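Finished the book I've been carrying around since March, the one on how families in the town of Vass split up paid work and housework after the Druradon mill closed. It's an academic study but so readable, and I want to talk about it a little (bear with me!)
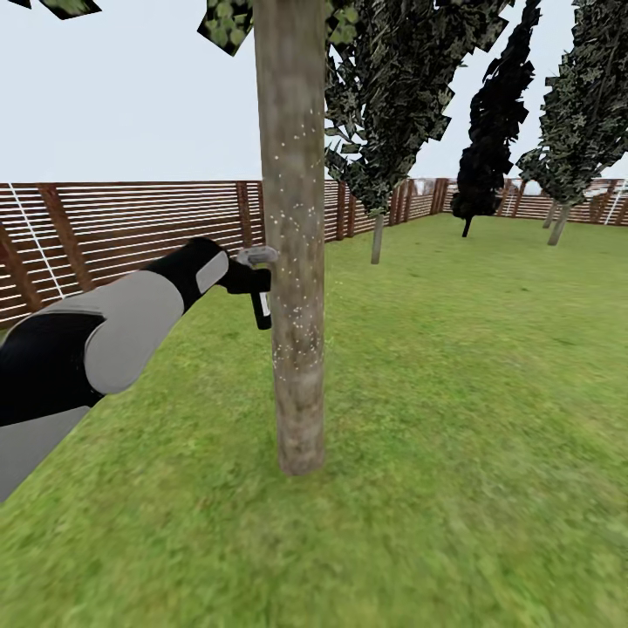 The author followed 16 households for years and had them keep diaries of who cooked, who drove, who remembered the dentist. My favorite chapter is on the night shift – couples who left each other notes on the fridge and hardly met until 8 in the morning.

I did skim the methods section, I'll admit. There are 600 footnotes and I am only one person with one pot of coffee.
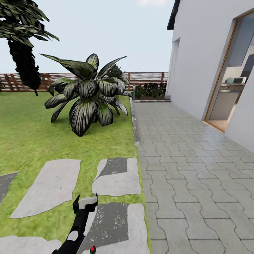 What stayed with me is how the men talked about being home with the kids. Some loved it, some felt lost, and a few said both in the same interview. She lets them ramble, bless her, and the book is better for it.

It's out from Kustix in paperback, and I've put a longer review up on Wido if you have the patience for it – I went on a bit there too.
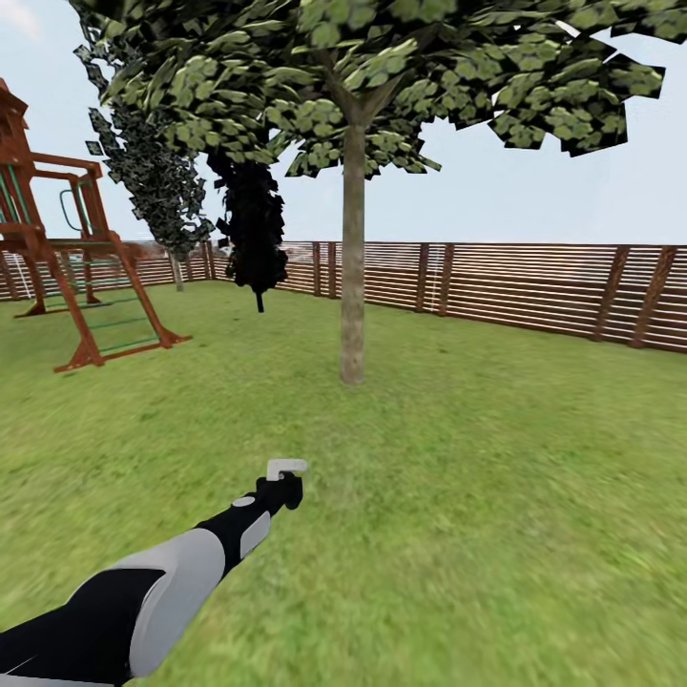 Wido reader: Does she say much about the grandparents? In my family they did half the child care and never show up in these studies.

Yes, a whole chapter, the second to last! I'd start there if I were you.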